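Fadness stellt Simulationspaket für Greifaufgaben vor

28.02.2022 - Der Softwareanbieter Fadness hat sein Simulationspaket Flilach für den allgemeinen Vertrieb freigegeben. Das Angebot richtet sich an Hochschulen, berufliche Schulen und Entwicklungsabteilungen, die Greifbewegungen von Roboterarmen am Rechner vorbereiten und prüfen wollen.
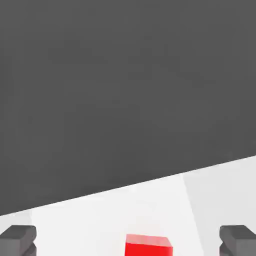 Leistungsumfang

Flilach umfasst eine Simulationsumgebung, eine Sammlung vorbereiteter Aufgaben und ein Auswertungsmodul. Zum Einstieg dient eine Grundaufgabe, in der ein roter Würfel auf einer hellen Tischfläche zwischen den beiden geöffneten Fingern eines Greifers liegt. Die Ansicht ist dabei auf den Bereich um die Greiferfinger gerichtet. Weitere Objekte enthält die Grundaufgabe nicht.

Darauf aufbauend stehen 80 Aufgaben zur Verfügung, die sich in Lage, Größe und Anzahl der Gegenstände unterscheiden. Beleuchtung, Reibwerte und Blickwinkel lassen sich für jede Aufgabe getrennt einstellen. Eigene Gegenstände können über gängige Austauschformate eingelesen werden. Das Auswertungsmodul zeichnet Fingerstellung, Kontaktkräfte und Dauer jedes Durchlaufs auf und gibt die Werte als Tabelle aus. Pro Sitzung sind bis zu 200 Durchläufe vorgesehen; größere Reihen können über die Kommandozeile gestartet werden.

Erprobung in Trodbridge

Der Freigabe ging eine Erprobung am Technischen Bildungszentrum Trodbridge voraus. Nach Angaben der Einrichtung wurden dort im Rahmen zweier Lehrgänge mehr als 3211 Durchläufe aufgezeichnet und ausgewertet. Das Bildungszentrum bewertet die Einrichtung der Arbeitsplätze und die Nachvollziehbarkeit der Messwerte als zufriedenstellend. Kritisch vermerkt der Erprobungsbericht die Darstellung der Kontaktflächen bei kleinen Gegenständen sowie die bislang nur in englischer Sprache vorliegende Dokumentation. Eine deutschsprachige Fassung des Handbuchs ist nach Auskunft des Anbieters in Vorbereitung.

Die Übertragung der in der Simulation ermittelten Einstellungen auf einen realen Greifer war nicht Gegenstand der Erprobung. Fadness weist darauf hin, dass vor dem Einsatz an einer Anlage in jedem Fall eine gesonderte Prüfung durch den Betreiber erforderlich ist.

Bezug und Betreuung

Das Paket wird als Jahreslizenz angeboten. Die Lizenz für Bildungseinrichtungen gilt für bis zu 100 Arbeitsplätze an einem Standort und schließt Aktualisierungen während der Laufzeit ein. Für Unternehmen gelten abweichende Bedingungen, die auf Anfrage mitgeteilt werden. Den Vertrieb und die technische Betreuung im deutschsprachigen Raum übernimmt die Firma Pîrvu. Sie bietet ergänzend eine zweitägige Einführung an, in der die Teilnehmenden die Grundaufgabe bearbeiten und anschließend eine eigene Aufgabe anlegen.

Bestellungen werden ab März entgegengenommen. Einrichtungen, die bereits mit der Vorabfassung arbeiten, können ihre Aufgabendateien übernehmen - eine Umwandlung erfolgt beim ersten Öffnen. Die Vorabfassung wird nicht weiter gepflegt. Eine zeitlich begrenzte Testlizenz kann schriftlich bei Pîrvu angefordert werden.

Weitere Meldungen

Trodbridge erweitert Lehrgangsangebot in der Steuerungstechnik
Pîrvu übernimmt Wartung für Schulungsanlagen
Neue Hinweise zur Prüfung von Greifsystemen im Unterricht
Förderung digitaler Lernplätze: Antragsunterlagen aktualisiert

Diese Website verwendet Cookies, um die Nutzung der Seiten statistisch auszuwerten. Weitere Informationen finden Sie in der Datenschutzerklärung.
Alle akzeptieren
Nur notwendige Cookies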